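Two-arm teleop with a plush toy: grip keeps changing between demonstrations

Posted in Teaching and Demonstration, March
Tags: bimanual, teleoperation, soft objects, wrist camera

Minttu Tikkanen

I'm collecting demonstrations by remote control on a two-arm cell. The operator drives a pair of leader arms and the robot arms follow. The task is to take hold of a plush bear by both arms, lift it a few inches, turn it to face front, and put it back down. We planned on 1,000 demonstrations and have 20 that I would call clean.
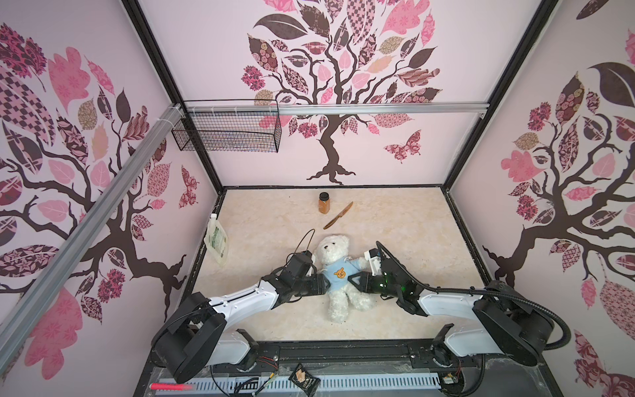
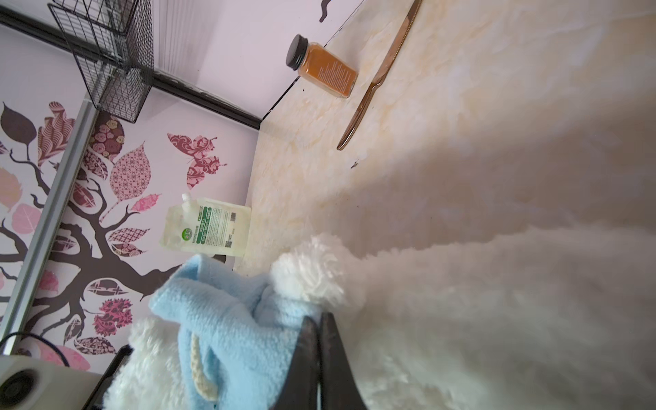
What happens

1. Both grippers close on the bear's arms fine. During the lift one side slips, usually the right, and the operator closes harder without noticing. By the end of a session the bear is being squeezed much more than at the start.

2. On the wrist view the fur fills so much of the picture that the operator can't tell whether the fingers have hold of the stuffing or only the fur. They end up driving from the fixed camera and ignoring the wrist one.

3. The policy trained on the first batch goes to the right place, closes, opens, closes again, and stays there until it times out. I think it learned the hesitation.

Things I've tried: slowing the leader arms to half speed (fewer slips, but the operators hate it and the episodes got very long), and telling people to grip closer to the body (no real change). I also swapped the leader arms left for right in case one of them was worn. The slip stayed on the same side of the robot, so I don't think it's the leaders.

Software is Zustell for recording, at its default rate. The jar, the knife and the pouch are there as background and are not part of the task. Should I take them out? And should I throw away the demonstrations with a slip in them, or keep them?

Velimir Radulović

Your third problem comes from your first two, so start with the grip.

Slipping. With fur you have to close in two stages. Close until the fingers meet some resistance, pause for a moment, then close a little more, and only then lift. Fur compresses a long way before there is anything solid behind it. If the operator lifts at the first resistance, the gripper is holding hair. Have them practice this with one arm before they go back to using two.

Then set a limit on the closing command in the teleop layer, so that squeezing the leader handle all the way maps to a moderate close on the follower. People squeeze harder when they are nervous and they don't feel it. With the cap in place the demonstrations come out a lot more alike. Find the value by hand: hold the toy between the fingers, tug on it, and use the lowest setting where it stays put. Write that value down with the session, because somebody will change it.

Check the finger pads too. If one side slips and the other doesn't, and it isn't the leaders, then swap the pads between the two grippers and run ten lifts. If the slip moves to the other side, it was the pads. Lint builds up on them with plush. We wipe ours every half hour.

The other cause of slipping with two arms is that the hands pull against each other. If the operator raises one hand slightly ahead of the other, or lets them drift apart, the toy gets stretched and the weaker grip lets go. Look at the distance between the two grippers over the length of an episode. It should stay nearly flat from the close to the release. If it grows during the lift, that is your slip, and no amount of closing force is going to fix it.

Hesitation. Go through the recordings and look at the gripper signal by itself. Every place where it opens and closes again before the lift is teaching the policy to do that. For a first model I would train only on episodes with one close and one open per hand. Trim the still part at the beginning as well. Operators often sit for two or three seconds before they move, and the policy will copy that.

Do not delete the slip episodes. Put them in a separate folder with a label. An episode where the grip slipped and the operator set the toy down, took a new hold and finished properly is useful later, once the basic behavior works. An episode where they just crushed it harder is not useful for anything I can think of.

Background objects. Leave them in, but move them. If the jar is always in the same spot, the policy may use it as a landmark, and then one day someone tidies up and the success rate drops. I would shift the small things every 20 episodes or so. The exception is the knife. I'd take that out while people are still learning to drive. A gripper that sweeps too wide can catch it.

Sorin Delić

just use a different toy. short fur or no fur. we had the same trouble and changed to a felt one and it was fine after that

Yanti Sinaga

Velimir covered the grip, so I'll only add something on the cameras.

I would not let operators ignore the wrist view. If your policy takes the wrist cameras as input, then the information the operator used should be in there somewhere. When they drive from the fixed camera only, they make corrections for things the wrist view doesn't show, and the policy has no way to know why. Make the wrist picture bigger on the operator's screen. At Rutherford we put it in the middle with the fixed view above it, and after a day people were reading it well enough.

What to look for on the wrist view is whether the cloth moves with the fingers. Fur tells you very little. Clothing has folds in it, and if the folds shift when you make a small test motion, the toy is coming with you. We added that as a step: close, move up a tiny amount, look, then lift. It costs about a second per episode. Do it in every episode or in none, because if it's only in half of them you'll get the same hesitation back.

One warning on numbers. We recorded 1,384 episodes on a towel task before anyone trained a model on them, and a large share had the same operator habit in them that we then had to filter out. Train something small early, even on 50, and watch it run. You'll see your own bad habits right away.

I also don't agree with Sorin about changing the toy, unless the toy doesn't matter to you. If the project needs fur, you need demonstrations with fur.

Minttu Tikkanen

Thank you both. Swapped the pads this afternoon and the slip moved to the left arm, so it was partly the pads. New ones are ordered. I've capped the close command, and the gripper distance plot does show the hands drifting apart on most of the bad lifts. The knife comes out tomorrow. Sorin, we do need this toy, sorry.

Does anyone have a script for the one close, one open filter that works on Zustell files? I can write it, but if there's one already I'd rather use that.

Velimir Radulović

I have one. It's short and it isn't pretty. It expects the gripper value between 0 and 1, so scale yours first if it comes out differently. I'll put it in the shared scripts section tonight.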